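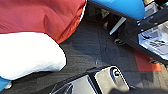

Gripper view of the carpet, red and white fabric on the left, casters on the right.

From: Juwita Rondonuwu
To: Clellwood robotics list
Date: 6/16/20
Subject: Re: Farton open day, was it worth the drive?

Intan Sinaga wrote:
> I couldn't make it to Farton and I'm dying to hear how it went. Did they
> let people get close to the arm, or was it all behind a rope again? Also,
> Begoñe said something about a talk on carpet, which I assume I misheard.
> Is there any point in the rest of us going in October?

You did not misheard her! There was a talk on carpet, and it was the best part of the day for me. But let me go in order.

Yes, it was worth the drive. I rode over with Tirta Lau and we got there early enough to see them warming up. No rope this time. You stand behind a line of tape, and between runs they let you come right up and ask whatever you like. I asked a lot. Tirta kept looking at his watch, so I suppose I asked too much.

The main demonstration was Nikel, the floor pickup project. They put small things down on the carpet among ordinary clutter and the gripper goes down to get them. What I loved is that they had a screen up with the view from the little camera by the gripper, so you could follow along from the robot's side. I've put one view from it at the top of this message. It is a very odd way to look at a room – everything hangs over you, the bright stuff washes out to nearly nothing, and the shadows look as solid as the objects. Look at how the white fabric has almost no detail left in it, and then how dark it gets next to the red part. After ten minutes of that screen I had a lot more sympathy for the machine.

Begoñe Quintana gave the carpet talk. Her point was that a dark, mottled floor is hard work for depth and edges, and a faint seam between tiles can look like a cord if the light is wrong. She has a set of 544 practice runs she goes through by hand, and she showed us 3 of the bad ones, which I thought was generous of her. In one the gripper closed very carefully on a shadow. Big laugh from the room, her included.

They also let visitors have a turn at driving. Two of us from the list tried it, me and Intan Jugah (the other Intan, sorry, I know this gets confusing). She was smooth as anything. I bumped the floor twice and then got so pleased with myself for lining up a grab that I forgot to close the fingers. You get a real feel for how little you can see once the gripper itself is filling the bottom of the picture.

A couple of gripes. The sound in the back half of the hall was poor, so sit up front for the talks. And the Wattimena table had run out of handouts by the time we got to it, so if anyone picked up the wiring sheet, could you scan it and send it to me?

As for October, go! They told us it will be a smaller day, capped at 100 people, with more driving time and fewer slides. I'm going to sign up as soon as they open the form, and I can take 2 more in the car if you don't mind leaving early and listening to Tirta's music.

Juwita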